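I caught Ebuka Shehu at seven in the morning, which he assured me was late for him. He'd been up since four looking at tremor records from Cundmont, the stubby, steep-sided volcano he has watched for 12 years, and he was eating cold noodles out of a mug when I sat down across from him at the Urkham field station.

"You get used to breakfast being whatever's closest," he said. "My wife won't let me do it at home."

I'd driven up to ask him about the new gas sensors on the north flank (more on those in a minute), but we got sidetracked almost right away by the lake. Cundmont has a small crater lake, and in January it changed color, from a kind of milky green to gray, over a single weekend. People down in Candetti were pretty worried! Some of them packed their cars.

"I understand that completely," Ebuka told me. "If I lived there and didn't have the data, I'd pack the car too. But a lake can change color when sediment gets stirred up from the bottom. We took samples, we looked at the temperature, we looked at the quakes. Nothing else had moved."

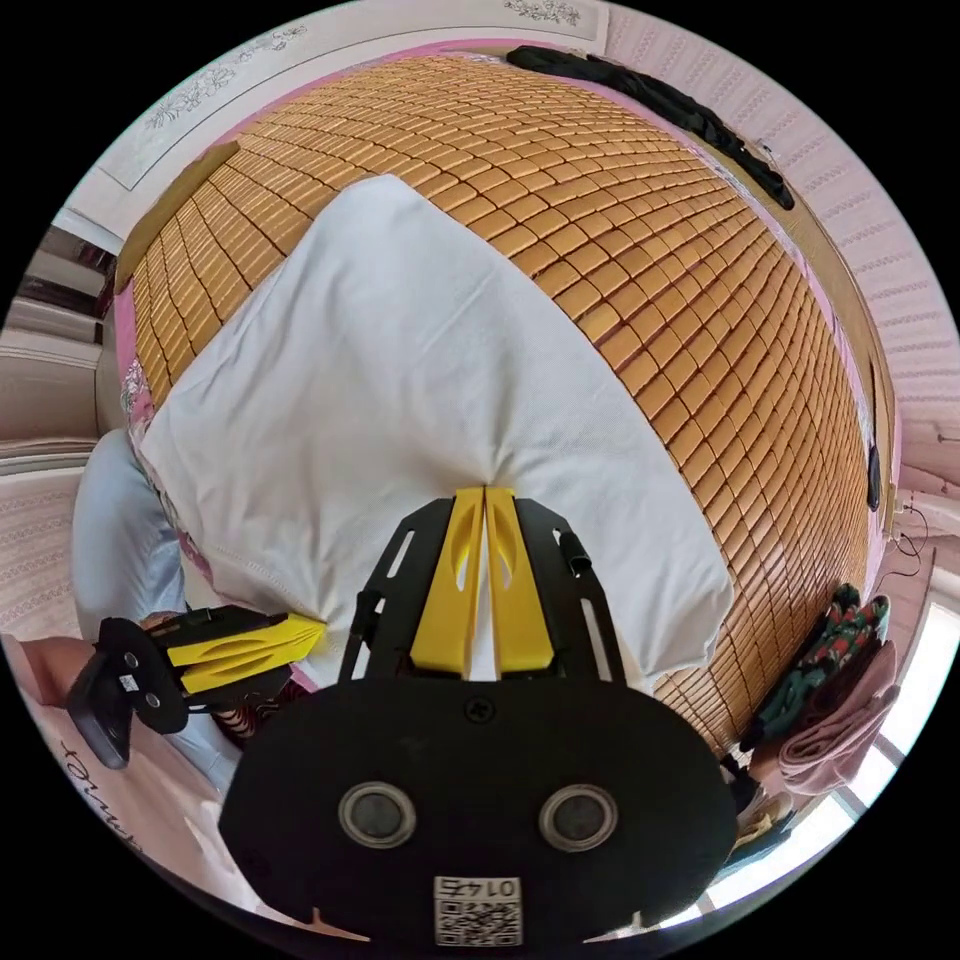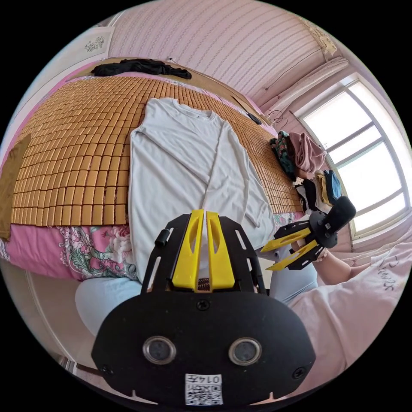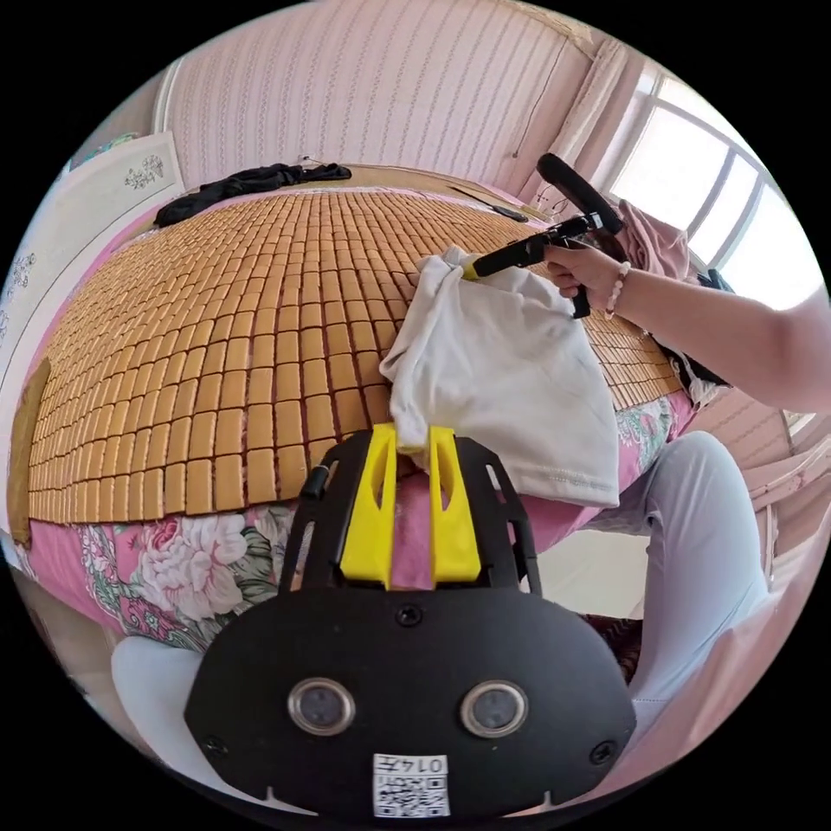 So how does he decide when something has moved? I figured there'd be a number, some line on a chart, and he laughed at me for a good while.

"Everybody wants the number. Last year we logged 951 small earthquakes under that mountain, and I slept fine. What gets me out of bed is when they start getting shallower, or the ground swells, or the gas changes at the same time. One thing by itself, I make coffee and keep looking."

The gas part is where his colleague Unai Montoya comes in. Unai joined us halfway through with mud up to his knees, and he's the one who hauled the new sensors up the Tanguy trail, 2 of them, in a backpack he says weighed 80 pounds. They measure sulfur dioxide and carbon dioxide near the vents and send the readings down by radio every few minutes.

"Before this I was hiking up with bottles," Unai said. "You get one sample, you walk down, you wait for the lab. By then the volcano's had a whole week to do something else."

I asked if he misses the hikes. He said he still goes up plenty, the acid eats the cables and something always needs replacing, and then he and Ebuka got into a long back-and-forth about connectors that I couldn't follow at all. (Ebuka wants the expensive ones. Unai wants to wrap the cheap ones better.)

Before I left, I asked Ebuka what he'd tell a family in Candetti who is still nervous about the lake. He put the mug down for that one.

"Know your road out, and know where you'd meet. Then come to the open evening on Wednesday and ask me anything. I'll bring the charts, and Unai will bring a rock."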